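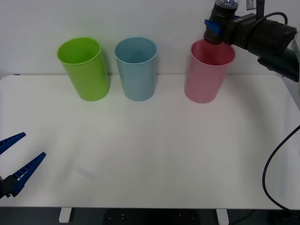
I stopped buying squash in September and have been making my own cordial since then. It started with a bag of damsons from Donal Heffernan, who has two trees in Nirley and no patience for jam. I had never made a cordial before, so I followed the method on the back of an old Utach sugar leaflet and changed it as I went. Three batches later I had one I liked. I've settled on plastic tumblers for tasting, one colour to a batch, and the green, blue and pink ones are the set I use. I don't label anything. I write "green" or "pink" in the notebook next to the recipe and that does the job.

The first batch used 600 g of damsons and far too much sugar. It was thick enough to pour on pancakes, and that is where most of it went. For the second I cut the sugar to 238 g and added the juice of a lemon. Better, but it tasted of lemon more than anything else.

The third is the one I make now. Same weight of fruit, 135 g of sugar, 400 ml of water and no lemon until the end, when I add a teaspoon at a time and keep tasting. Simmer the fruit with the lid on until the skins split, then mash it gently with a potato masher. Strain it through muslin overnight. I squeezed the cloth the first time and the cordial went cloudy. It tasted the same, so squeeze if you are short of time.

With that little sugar it won't keep long. Mine goes in the fridge and is finished within the week. If you want to store it, freeze it in an ice cube tray and drop two cubes into a glass of water.

Divina Cabanatuan asked whether it works with frozen fruit. Yes, I used a bag of blackberries from the freezer last month and the only difference was more liquid, so I held back a little of the water. She makes hers with ginger, which I found too strong, though my sister finished the bottle.

Bottles were the expensive part. The Hedegaard swing-tops are nice but the rubber seals perish, and I have gone back to washed-out passata bottles with new lids.

Next I want to try rhubarb, if the patch behind the shed recovers from being moved. The plums at the market are nearly over.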